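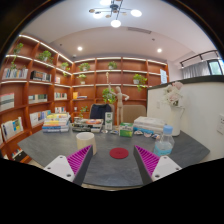

11 November 2022 – the grey table

Started on the table after breakfast. It has been taking overflow from the shelves since we moved to Metcombe and the usable area was down to the front edge. Plan for the day: keep the vase, the mannequin, one coaster and one cup. Everything else gets a place or goes out.

Measured the shelf in the hall first. Clear width 808 mm between uprights, less a bracket on the left that takes 15 mm. The books on the left of the table, the ones with the yellow, orange and blue spines, are mostly large format and will not stand upright under the second shelf. They can lie flat at the bottom. The white books from the right side are more even in height and can stand. Karabo wants the blue one within reach, so it goes on the end.

Did not start with the books in the end. Started with paper, as paper is slow and I would have put it off. Sorting rule: anything with a date older than two years goes in the recycling unless it is tax or a warranty. Booklets that match an appliance we still own go in the Heltik folder. Booklets for appliances we left in Pernport go out. Found the manual for the old kettle twice. Found the receipt for the beige chair, which Ruan has been asking about since the seam opened, and put it in my wallet so it doesn't go back into the pile.

The coaster is the red round one. There used to be a set. It marks where a drink is allowed to stand, and the water bottle with the light blue cap is supposed to stay on it during the day. I am stricter about this than the others. The tabletop has a stone-like finish and people take that to mean it can't be marked. It can. The ring near the back edge is from a plant pot Eero left over one weekend, and I have tried bicarb paste, diluted vinegar and a melamine sponge on it with no change in colour.
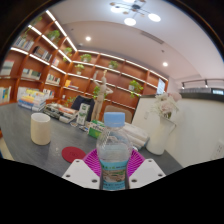

Vinegar was probably a mistake on that surface in any case. If the finish is a resin it would do nothing, and if there is any real stone in it the acid will dull it. I will ask Bartosz what the maker recommends before trying anything else.

Moved on to the small stuff after lunch. The green and white box stays out until Jacobus has been through it, as he bought it and knows what it's for. The small packets went in the drawer, sorted by size. The drawer now closes with 12 mm to spare at the back, measured with the tape through the gap in the runner.

The mannequin is a problem. Karabo uses it for drawing hands and shoulders and wants it at eye level from the navy chair. On the table it does that. On the shelf it does not. One arm up takes more height than I allowed for, and lowering the arm loses the pose she has half drawn. Left it where it was. Note for later: a small riser, fixed to the wall behind the chairs, would clear the whole back strip of the table.

Flowers still good. The pink has gone pale but the heads are holding. I changed the water and trimmed the stems on an angle. The vase is best against the partition, well away from the paper, and it does not need to move.
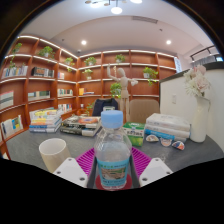 Back to books at four. Laid the large ones flat at the bottom of the hall shelf, heaviest first, and checked the shelf for sag with a straight edge. No visible gap. The second, lower stack was meant to go in beside them but the bracket gets in the way – I could notch the end board or turn the bracket around. Turning it is less work. Needs the short screwdriver, which Eero has.

So the lower stack is back on the table for tonight. The wallet receipt is still in the wallet. Paper recycling is tied and by the door, 94 sheets in the shred bag according to the counter on the shredder, which also counts jams.

Still to do:
Bracket, once the screwdriver is back.
Ask Bartosz about the ring.
Serrano order for the felt pads, chair legs and underside of the vase.
Ring the upholsterer about the seam, quote the receipt number.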